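Londach Public Library
Thread: changes to our household lending service, effective in June.

1/ The Library of Things will move from the Ravn Street branch to the main building. Lending at Ravn Street ends on the last Sunday in May. Items already on loan may be returned to either location.

2/ The collection now holds roughly 300 items, including kitchen equipment, garden tools, folding chairs and small home accessories. The full list is in the online catalog under "Things."

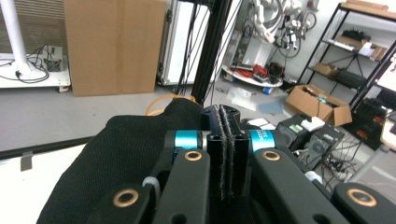
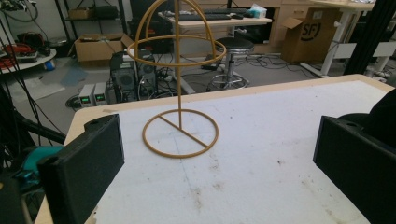 Second picture: yellow wire stand on a white tabletop.

3/ The standard loan period will be 15 days. One renewal is permitted if no other cardholder has placed a hold. Each household may borrow up to 4 items at a time.

4/ Any cardholder aged 18 or over may borrow. Residents of Nirneck and Drendis are eligible under the existing county agreement and do not need a second card.

5/ Late fees on household items have been removed. An item more than 33 days overdue will be billed at replacement cost. The charge is canceled in full when the item is returned in working order.

6/ Please return items clean, with all parts and the printed checklist. Large items must be brought to the service desk and may not be left at the book drop.

7/ Holds placed before the move will keep their place in line. Cardholders will receive a new pickup notice by email or text. Notices sent to Ravn Street patrons in April remain valid.

8/ Donations are paused until the new shelving is in place. We are unable to store items left at the door.

9/ Questions about a current loan may be directed to the service desk by phone or in person during regular hours.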